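30 Jul 2021

ok thread on where the demo collecting is at bc I keep getting asked and my answers keep being bad. typing fast, sorry

1/ goal is boring. get Jorka (our arm setup, named before my time) to clear small trash off a table. no hand-written motions. a person drives the arm, we record, the model learns from the recordings. that's it

2/ count as of this morning: 580 demos kept. target for round one is 600. so close. been saying so close since monring

3/ 53 thrown out so far. most were thrown out for dumb stuff. recording started late. recording never stopped. me bumping the table with my hip. one where the logger saved joint angles and zero video and I didn't notice till lunch

4/ things I'd do different if I started over in March again: write the task sentence down FIRST. we had "put trash in bin", "throw away trash", "clear table" all in the same folder. same task. spent an entire evening merging labels

5/ also decide up front what counts as done. is it done when the object drops? when the hand is back home? when the person driving feels done? we had all of these. now it's: object released, arm back at start pose, hold still, stop. every time

6/ Clunditz (our logging tool) now refuses to save if the camera stream and the arm stream drift apart. annoying for a day. then I looked at the older files that would've failed the check and felt a little sick

7/ driving notes for whoever takes over. go slow on approach. don't hover. if you hesitate over an object the model learns to hesitate over objects. early Jorka policy would park above a cup and just. think about it

8/ don't fix a bad grasp six times in one episode. one retry ok, we want some retries in there, it's useful for the model to see a recovery. past that stop and toss it

9/ move stuff between episodes!! all of it!! I got lazy and left the same layout for a whole batch and the policy from that batch was basically reaching for a spot on the table. took the object away and it reached anyway

10/ 4 people have driven so far and you can tell who is who from the plots alone. one comes in sideways, one drops from way too high. I used to want to clean that up. now I kinda like the spread, the Bundilance runs all had one driver and they were brittle as hell

11/ soft stuff is the worst. a hard object is where you left it. wrappers fold, slide, stick to things. if your set is all blocks you're going to have a bad time with real trash

12/ on to the mixed set, bottle plus wrapper

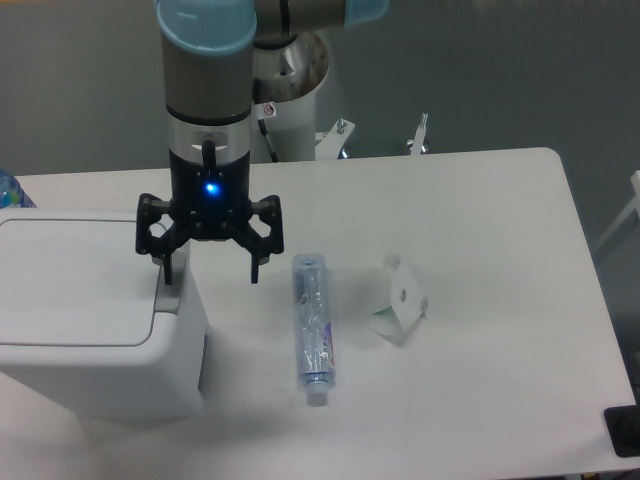 13/ q from the replies: do you need the failed runs too or only the good ones?
we train on the good ones and keep the failures in a seperate folder, labeled, for testing whether a success checker can tell them apart.

14/ the success checker is its own mess btw. it's fine on bottles. on clear plastic wrap it guesses. might do another thread, might not

15/ storage: someone asked. fine so far. we save full res and shrink at training time. Pinheiro (the training box) has one job and complains about it all night, fan like a hair dryer

16/ next: finish the last 20, freeze the set, train, and NOT add "just a few more" halfway thru the run like last time. if you see me posting about adding a few more pls yell at me

17/ ok going back to drive. will post the loss curve if it's not embarassing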